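# Skalville appeal turns on missing court record

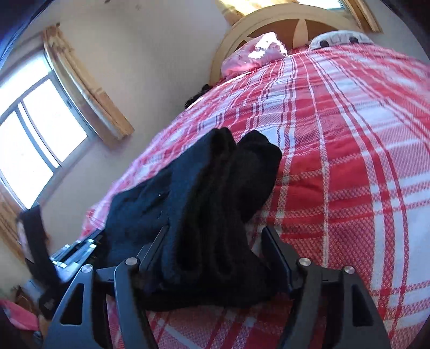

Black fabric, folded, at the end of a bed.

The Court of Appeal in Skalville has reserved judgment in the case of Bakari Biwott, the former warehouse manager convicted of defrauding his employer, Drirkik. Mr Biwott, 38, has served 13 months of a four-year sentence.

Counsel for the appellant told the three judges that part of the trial record could not be found. The missing pages cover the evidence of an accountant from Navarrete -- the only witness to link Mr Biwott to the disputed invoices.

The prosecution accepted that the record was incomplete. It argued that the trial judge's own notes were sufficient and that the conviction should stand.

Bail was refused in August. A written ruling will be handed down at the Plokier building.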